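May, after tea

Back from the open day at Groramberg and I'm still buzzing, so this is going down tonight before I lose any of it. I nearly didn't go! It rained all the way there and I missed the turnoff and had to loop back past the old mill (the one with 1852 over the door, which I always mean to stop at and never do).

Zumine have two rooms upstairs. I'd imagined something like a car factory, big cages and warning signs, and instead it was a wooden floor and cardboard boxes and a table with a bright green cloth on it, a bit rumpled, as if someone's nan had lent it. And over the table, the arm. It's bigger than I thought it would be, all those fat rounded joints, with a black gripper on the end like a pair of angular fingers.

Kaan Oral was running the demonstrations and he was lovely, very patient with the kids and with me. He let us call out questions the whole way through. I asked whether it ever gets tired, meaning the motors, and everyone laughed, but he gave me a proper answer about heat in the joints that I half followed.
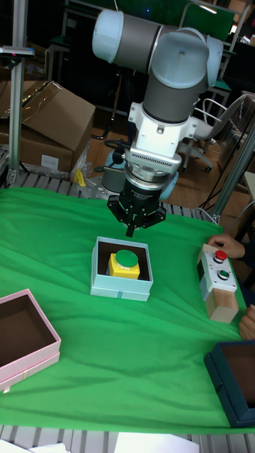
2 p.m. – the button demonstration

My favourite part of the day. A yellow push-button with a great big green top, sitting in an open light-blue box, and the gripper hanging right over it. There were pink and teal boxes on the cloth as well, and off to the side a little white control box with its own red and green buttons, stood up on a block of wood. I couldn't stop looking at the fingers pointing straight down. My neighbour in the crowd whispered "go on, go on" to it like it was a horse!

Kaan said they'd done 3000 tries at one thing or another over the summer. Imagine the patience.

After

Tea and lamingtons downstairs with the Pichler people, who make grippers and had a tray of them you could pick up and squeeze. Lighter than they look. There's another open day at Dotier in a few weeks and I've put my name down – 14 places only, so fingers crossed.

Must ring Mum about the colour for the hall. Forgot the milk again.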